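Zippered tote bag

A zippered tote bag is a carrying bag with an open-topped, roughly rectangular body, two handles and a zip that closes the mouth or a compartment within it. It differs from the plain tote, which has no fastening, and from the holdall, which is longer than it is tall and is usually carried by the middle. Canvas is the usual cloth, although nylon, denim and felt are also met with. The type is used for shopping, for books and papers, and as hand luggage.

Construction

The body may be cut as a single length folded at the base or as separate panels joined at the sides. In bags with more than one compartment the sections are sewn one behind the other, and the rear section is often made taller so that its opening can be reached when the front is full. Seams are commonly bound or turned inwards, as raw canvas frays quickly under load. 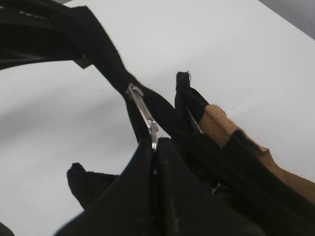 The zip is set in before the side seams are closed. Its tape is laid along the upper edge of the cloth and fixed with one or two rows of stitching, and a small tab of cloth or webbing may be sewn over each end. The tab gives the user something to hold while the slider is moved, and it keeps the slider from running off the tape. Where the tape extends beyond the body of the bag, it should be held straight during closing — a twisted tape puts uneven strain on the teeth.

Fastening

A zip consists of two rows of teeth, a slider and a pull. The slider joins the rows when moved in one direction and parts them when moved in the other. Pulls are made in many forms, among them flat tabs, rings, cords and narrow wire loops. A long pull is easier to grip with gloves or stiff fingers, but it catches more readily on clothing. 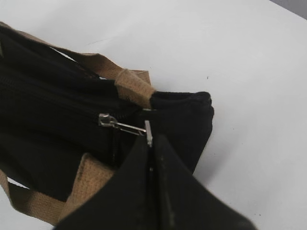 Metal sliders are generally preferred for heavy cloth. They wear by opening slightly at the rear, after which the teeth no longer meet behind the slider. The fault can often be put right by pressing the sides of the slider together with pliers. In June the textile conservator Roksolana Tymoshchuk completed a survey of 313 bags in the Nernley collection, and in her report she named the slider as the part most often replaced.

Handles

Handles are made from the same cloth as the body or from webbing, a strong, flat woven band. Cotton webbing is soft in the hand and takes marks easily. The bag maker Gilang Hartono, of the Hidayat workshop in Plareck, uses webbing 35 mm wide and sews each end down in a box crossed by two diagonals. Handles fixed only at the rim hang freely over the front and back when the bag is set down. Those carried down the body and under the base spread the weight better, but need more material.
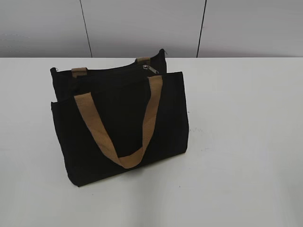
Black fabric handbag with a tan woven handle hanging over the front panel.

Care

Canvas bags should be emptied and brushed before cleaning. Marks on webbing may be treated with mild soap and a soft brush, and the bag left to dry in the open air with the zip closed. A stiff zip can be eased by rubbing the teeth with candle wax.

See also: Holdall; Satchel; Webbing; Zip fastener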